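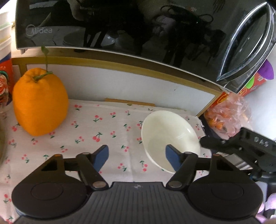
The Clustilby table cover is sold by the meter from our shop in Olten, and each roll is 397 centimeters wide before cutting. We sew the hem on all four sides, with 2 rows of thread. The cherry print, the small one you see under the orange and the white bowl, is the pattern our customers order most. Please wash it alone the first time. For a round table, write us the diameter and Ibrahim Olatunji will answer you with a price.

Orders over 1000 francs are sent free of charge.

Home | Table covers | Napkins | Contact

Print this page | E-mail this page

Last updated: 22 Jul 2026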